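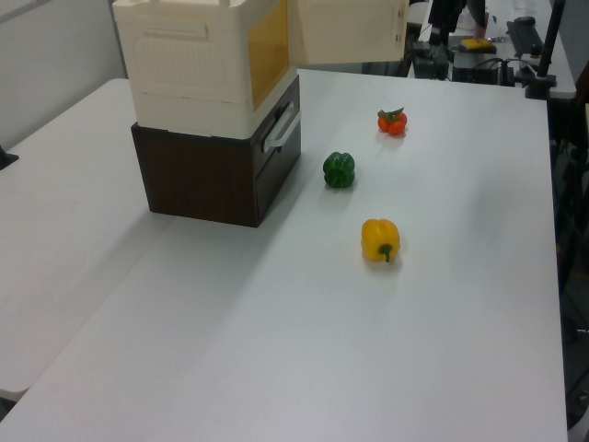 **28th August – Drirnus planner, articulated container tasks**

Purpose of the session: to determine why the planner rejects valid placements into the upper box once the door is open, and to decide whether the fix belongs in perception or in the collision model.

Setup. The brown drawer cabinet is at the bottom with the cream box on top of it, door open. The red tomato pair, the green pepper and the yellow pepper are spread on the table to the right of the stack. Lighting and table position were left as they were. The software is the current Drirnus main branch with the Busto segmentation model, no local patches.

Observations.

The door is the source of most of the trouble. Busto assigns the box body and the open door to one instance, and Drirnus then fits a single convex hull around both. The hull closes over the opening, so every approach into the interior is reported as a collision before the inverse kinematics step is reached. The log for the first batch contains 1,589 rejected candidates, all with the same status code. Anyone reading older logs should treat that code with caution, as it does not distinguish between a true contact and a hull that covers free space.

Splitting the instance along the hinge line by hand and loading the two parts as separate collision bodies cleared the problem. With the same seeds, 146 candidates passed the collision check, and the first of them was returned in about 3 seconds. That is slower than required but acceptable for offline work.

The white tabletop remains difficult for the depth filter. The soft shadows beside the vegetables are occasionally kept as thin raised patches. Raising the plane tolerance removes them, but it also trims the underside of the yellow pepper, which is lying on its side, and the grasp pose shifts upward as a result. The tolerance was returned to its previous value.

The two red fruits are labeled as one object in some runs and as two in others. The task definition treats them as one item. The merge rule should use the green sepals as the link – the distance threshold alone is not reliable when the view changes.

The drawer handle was detected in every run. White on dark brown gives good contrast and no changes are proposed there.

Decision. The fix will be made in the collision model. Retraining Busto to separate doors is desirable but will not be ready before September, and the hinge split can be computed from the box model already held in the Dovhaniuk asset library. The hinge axis in that file is stored in the box frame, whereas Drirnus expects the world frame. The conversion must be done at load time and not in the planner loop.

Open items:

- Add a separate status code for hull overlap with no measured points inside.
- Write a regression test from this layout, door open and door closed.
- Check whether the Grirwood viewer draws the split bodies correctly. At present it still shows the old hull – possibly a cache issue.
- Repeat the batch with the drawer pulled out, after item 2 is merged.

Configuration and logs are stored under the session folder on the shared drive. The hand-made split file is marked temporary and should not be used for reported results.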